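Two grippers, one arm: a talk with the test lead at Divum
17 Sep 2021
Filed under: Handling, Interviews

Divum packs small household goods for online shops, and for most of this year it has been trying to decide which gripper to put on its next line of arms. The choice came down to two: a suction tool from Rerix and a parallel-link finger gripper from Vávra. The company's test lead ran both of them on the same arm with the same controller, a Malteck unit that was already in the building. We spoke at the test cell, with the arm running behind us for part of the time.

The tests started in March. "We had wanted to begin in winter, but the mounting plates were wrong," the test lead said. "The bolt pattern on one side was metric and on the other side it was something else. We had new plates cut and lost three weeks."

Each gripper was given the same list of 73 products. The list was drawn up from returns, so it leans toward things that had already caused trouble: bottles with odd shoulders, soft pouches, blister packs, small boxes that pop open when squeezed. The Rerix tool made 2436 picks over the test period and the Vávra made 2511. The totals differ because the suction cups had to be changed more often, and the cell was stopped each time.

I asked which one dropped less.

"It depends on the shelf. On flat cardboard the suction tool is faster and I would not argue with anyone who bought it for that. It comes down, it grabs, it goes. The fingers have to get around the thing, so they need room on both sides, and in a full bin there isn't any room."

The trouble for suction was bags. Many of the goods arrive in thin plastic, and some get pulled out of one bag to go into another. "A cup on loose plastic will lift the plastic. You get a very good grip on the bag and the product stays where it was." The team tried a softer cup with more folds in it, which helped on pouches and made no difference on carrier bags.

With the fingers, the problem is nearly the reverse. They hold the product well enough, but they can pick up a fold of bag along with it, and the controller reads that as a normal grip. The Malteck unit only knows how far the fingers have closed and how hard they are pushing. "A layer of film is nothing. It's inside the noise. So you can't tell from the numbers, and you need to look."

Looking is done by a small camera at the wrist. It was added in the second month, after a long argument over where to put it. One side wanted it overhead, where it would see the whole bin. The test lead wanted it low and close.

"Overhead you get a nice picture right up until the arm comes in, and then you get a picture of the arm. At the wrist you give up some of the view to the gripper, all the time, but what's left is the part you care about." 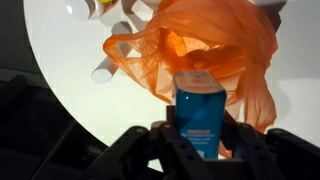
The finger linkage is black, which the test lead now thinks was a poor choice for this setup. Against a bright background the exposure drops and the lower parts of the gripper go nearly solid dark, so the software has trouble finding the edges of the fingers. Vávra offers the same plates in a lighter finish and a set is on order. In the meantime they have turned the cell lights down to 50 percent, and they mask out the lower part of the picture before it goes to the software.

Small print is another matter. The camera was never meant to read labels, and at that distance it often can't. "People see a camera and ask if it can check the product. No. It tells me whether the thing is between the fingers and which way up it is. We scan codes further down the line."

Would a different controller change any of this? The test lead didn't think so, or not by much. The Malteck is slow to start up and its menus are hard to learn, but it took both grippers without new cabling and did not crash during the test. A newer one with better force reading might catch the film problem. There is no money for it this year.

For now the plan is to order the Vávra for the two stations that deal with bagged goods and keep suction on the carton line. Mixing tools means two sets of spare parts and more training, and the people who run the warehouse were not pleased. "I told them I could give them one gripper for everything, and I showed them the drop sheet for it," the test lead said. "They signed for two."

The first stations are due to be fitted once the lighter plates arrive. The wrist camera stays, with a shorter cable, after the current one caught on the cell door twice.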